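雾号站清点报告

Govine 航标署北岸分署
呈署务会议审阅

一、缘由

根据本署去年秋季的裁撤决议，Mokgate 雾号站应于本年度内停止值守，站内器物、文书及房屋经清点后分别移交。分署派出清点员一名，乘 Tabrizi 航运公司的补给船前往。依惯例，清点员应在站内停留两夜，与守站人逐件核对登记簿，双方签字后同船返回。

本次清点实际用时超出规定，清点员未随原船返回。以下为清点员所提交的报告，除更正错字外，分署未作删改。其中第四节以后的内容与清点事务并无直接关系，是否入档，请会议裁定。

二、站舍与器物

Mokgate 位于 Fliris 岛北端，三面临海，南面有一条石径通往渔村。石径共 600 级，其中靠近海崖的一段在冬季结冰，守站人在石缝里钉了铁环，穿以麻绳，供人扶行。铁环不在登记簿上，清点员询问应归入何类，守站人答称归入石径。清点员照此登记。

站舍为石砌平房一座，分值守室、卧室、煤房三间。值守室内有压缩机一台，雾号一座，座钟一座，气压计一只。座钟比标准时间慢，守站人知悉此事，并在每日记录中自行加以校正。问其为何不拨正，答称前任移交时即慢，前任之前亦慢，历年记录均以此钟为准，若一旦拨正，则后来的人读旧记录时要多算一步。清点员认为此项理由在裁撤之后不再成立，守站人表示同意，但请求在离站当日再行拨正。

煤房存煤足够使用至春末。卧室内除床、柜、炉子以外，另有私人物品若干，不在清点范围之内。守站人主动打开柜子，请清点员查看有无公物混入。柜中有本署旧式制服一件，铜扣齐全，按规定应予收回。清点员见其肘部补过多次，布料已不属本署配发，遂记为报废，未予收回。此处如有不当，由清点员承担。

器物与登记簿相符，唯缺油壶一只。守站人称该壶多年前借给渔村，渔村后来还来一只，形制略有不同，现仍在使用。清点员查验后予以认可。

三、文书

文书一项耗时最多。登记簿载明站内应存雾号日志若干册，实际存放于值守室北墙木架之上，自建站之初至今，无一缺失。日志格式为本署统一印制，每页分五栏：起雾时刻、鸣号时刻、止号时刻、能见情形、备注。

按照规定，日志在移交前须由清点员通读，以确认无私人内容及有损本署声誉之文字。清点员以往办理此类事务时，通常抽阅数册即告完成。Mokgate 的日志起初亦如此处理。第一夜，清点员抽阅三册，字迹端正，内容简略，备注一栏多为空白，偶有“风转西北”“换皮带”“雪”等语。

在第三册中，清点员见到如下一条备注：“止号后，有应。”

该条未说明何物应答。翻至下一页，同一栏内又有一条：“有应，较前次为近。”此后若干页空白，不再提及。

清点员就此询问守站人。守站人称，此系前任所记，本人未曾擅加，亦未曾涂改。问其是否知道所指为何，守站人起身往炉中添煤，随后回答说，雾号站的号声传到海上，遇崖壁有回声，遇船只有汽笛，两者都可以写作“有应”。问其为何本署其他站的日志从无此种写法，守站人答称未到过其他站。

清点员于是决定通读全部日志。补给船在次日中午鸣笛催促，清点员下至码头，向船长说明文书尚未点毕，请其先行返回 Govine，下一班再来。船长在回执上签字，并留下面粉一袋、信件一捆。信件皆属渔村，由守站人代为送去。 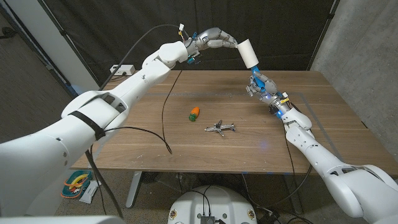
Fliris，二月

四、关于备注栏

现将通读结果报告如下。

全部日志之中，备注栏写有“有应”或意思相近之语者，共 78 条。各条出自历任守站人之手，笔迹不同，墨色不同，措辞亦有差异。最早一任写作“彼处复鸣”，其后一任写作“有答”，再后皆作“有应”。各任之间交接时均按规定不作口头以外的移交，而口头移交的内容，登记簿上没有位置，因此无从查考。

清点员将各条抄录在另纸，依次排列，试图与气象及船期核对。当中有一部分可以解释。例如某年秋季连续数条，恰逢 Tabrizi 公司的拖船在岛北打捞沉锚，拖船有汽笛，夜间应答雾号是通行的做法。又如某年春季一条，渔村有人在崖下吹螺，事后曾到站致歉，日志同页有记载。此类各条，清点员已在另纸上划去。

划去之后仍有余者。余下各条的共同之处在于，起雾时风力极小，海面无船期，应答皆在止号之后。日志规定，雾号须在能见恢复后方可停鸣，止号即意味着雾已散去，值守人从窗口能够望见北面海面。换言之，应答传来之时，值守人是看得见海的。没有任何一条备注写到海面上有什么。

清点员再次询问守站人。守站人说，看得见的时候，没有什么可写。

此处应当说明，清点员在本署任职多年，办理裁撤事务亦有多次，熟知独居值守对人的影响。本署《值守须知》中有专门一节，规定守站人每月须与人交谈，并将交谈对象记录在案。Mokgate 守站人每月均到渔村，记录完备。清点员与其同住期间，未见其言行有任何异常。其作息准时，饮食有度，对裁撤一事没有怨言，仅问过一次离站之后煤房余煤能否分给渔村。清点员答复须报请批准，现在此一并呈请。

五、起雾

清点员到站第九日傍晚起雾。

守站人先看气压计，后看座钟，在日志第一栏写下时刻，然后发动压缩机。压缩机需要预热，等候之际，守站人将窗扇推开一条缝，并在窗台上放了一块折好的布，以防雾气打湿日志。雾从西面来，先盖住崖下的礁石，再盖住石径，最后盖住窗。鸣号开始时，窗外已无一物可见。

按照规程，雾号每两分钟鸣一次，其间值守人须倾听来船。清点员此前从未在站内听过雾号。在 Govine 的办公室里，雾号是表格上的一行，写有口径、音高和射程；在值守室内，声音由地面传入鞋底，桌上的笔会移动少许。守站人事先将笔放进了木槽。

鸣号持续整夜。守站人与清点员轮流照看炉火，未作多少交谈。守站人问过 Govine 的电车是否已通到港口，清点员答已通。又问港口旁边的面包铺是否还在，清点员不能确定，说印象中换过招牌。守站人说，换招牌没有关系，面包铺常换招牌。

凌晨前后，守站人讲起前任离站时的情形。前任年纪已大，在站多年，离站那天早晨把日志逐册从架上取下，擦去灰尘，再逐册放回，接着便下石径登船。口头移交只有两句。一句关于皮带，嘱咐不要等断了再换。另一句，守站人说，是关于止号的：止号之后，先不要离开窗口。

清点员问，没有讲明缘由吗。守站人说没有，皮带那一句也没有讲明缘由。

天明后雾开始消散，先露出窗框外的铁栏，后露出礁石。待北面海面完全可见，守站人关闭压缩机，在第三栏写下止号时刻，搁笔，站到窗前。清点员亦站到窗前。

海面平静，没有船只，没有漂浮物，亦没有鸟。

有应。

清点员在此谨慎陈述如下：该声音来自北面，音高低于本站雾号，时长与本站雾号相近，只有一次，听上去距离甚远。清点员能够辨别回声，该声音与回声的间隔不符。清点员亦能够辨别汽笛。守站人没有说话，待声音停止，又站立片刻，才关上窗扇，回到桌前。

守站人将笔递给清点员，说依规定备注由在场职级较高者填写。规定中确有此条，但在单人值守的站上从未适用过。清点员接过笔，照前例写下二字。

该条因此成为日志中的又一条，未计入前述总数。

六、核对

次日清点员到渔村走访，以清点渔村所借公物为名，实际上亦询问了雾号之事，此点应予承认。渔村居民对雾号的看法大致相同，认为声音太响，小孩初生时会哭，过一个冬天便不再哭。问及北面是否有过应答，有一户人家的老妇说当然有，不然鸣它做什么。同屋的人笑起来，请清点员不必记录。

清点员又借阅了渔村公所保存的海图。岛北除浅滩一处外，直至海图边缘，没有标注。海图为本署印制，初版印 2000 份，发往沿岸各港，其后没有修订。图上浅滩旁边有前人用铅笔写的小字，字迹磨损，不能辨认。

返站之后，清点员请守站人在无雾时试鸣一次。守站人拒绝，理由是规程禁止无雾鸣号，以免误导船只。清点员认为此项理由正当，撤回请求。

七、处理意见

关于器物：拟照登记簿全数移交 Govine 总库，压缩机因搬运费用高于残值，建议就地封存。

关于房屋：渔村有意租用煤房存放渔网，分署可以同意。

关于余煤：请准予分给渔村。

关于文书：日志全部册数已点清，内容并无私人记述，亦无有损本署声誉之处。清点员对备注栏各条不提出删改意见。

关于裁撤：清点员无权对署务会议已通过的决议表示异议，此处也不表示异议。该站过往船只稀少，新灯船投用之后，雾号于航行已非必需，决议所列数据经核对均属准确。清点员仅就一项程序问题请示：本署《航标规程》规定，凡收到他站或他船之应答信号，在未查明来源之前，收信一方不得单方面终止信号。此条原为灯船而设，是否适用于雾号站，条文没有写明。如果适用，则 Mokgate 站在查明来源之前不得停鸣；如果不适用，请会议以书面形式说明，以便夹入日志末册。

在接到答复之前，清点员已与守站人商定，鸣号照常。

八、分署附记

以上报告由 Tabrizi 公司补给船带回，随船另有签字完备的器物清单一份、日志抄件一份，日志原件未到。清点员本人亦未到。据船长陈述，船靠码头时清点员在岸上等候，将文件交付后询问了下一班船期，又托其代购压缩机皮带两条，费用自理。

分署查阅规程，清点员所引条文属实。该条自订立以来未曾废止，亦未曾有人援引。分署意见分为两种：一种认为应即去函，命清点员随下班船返回，并另行派员办理封存；另一种认为在条文得到解释之前，去函命其停止鸣号，本身即有违规之嫌。两种意见均已附后。

皮带的费用，分署认为不应由清点员负担，已由杂项支出，型号按该站压缩机铭牌抄录，随下一班船送去。座钟至船离岛时仍未拨正。

余煤一项暂缓办理。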